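Glaze Notes: Changes to the Pastel Range

The Danden kiln room has moved its pastel glazes to a slower cooling schedule. The old schedule left pinholes on the inner curve of small bowls, mostly in the pinks. After the bisque firing, ware is now glazed at a lower specific gravity and dried for 30 hours before loading.

Cooling is held at 200 degrees per hour down to the first set point, then reduced. Total firing time goes up by 9 percent. Of the 322 pieces fired on the new schedule, the reject rate for pinholes fell in every color except mint, where it did not change. The mint batch used frit from Zanik, and a second supplier, Tarkumitz, is being tested. 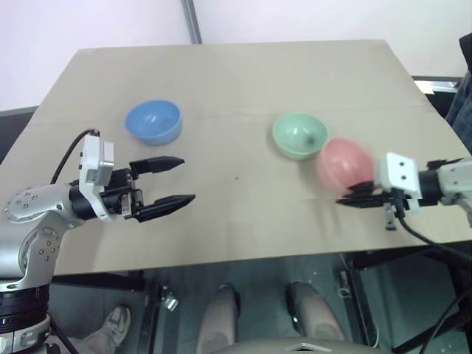
Page last changed: February 2023

Members firing their own work should note that the shared controller stores the new schedule under program 9. The previous program stays available until July for anyone with glaze already mixed to the old recipe. Do not load both types in one firing.

Bogdan cones are still used as witness cones on the top and bottom shelves. Record both readings on the kiln sheet, along with the shelf position of each color. Sheets without cone readings will not be included in the next set of results.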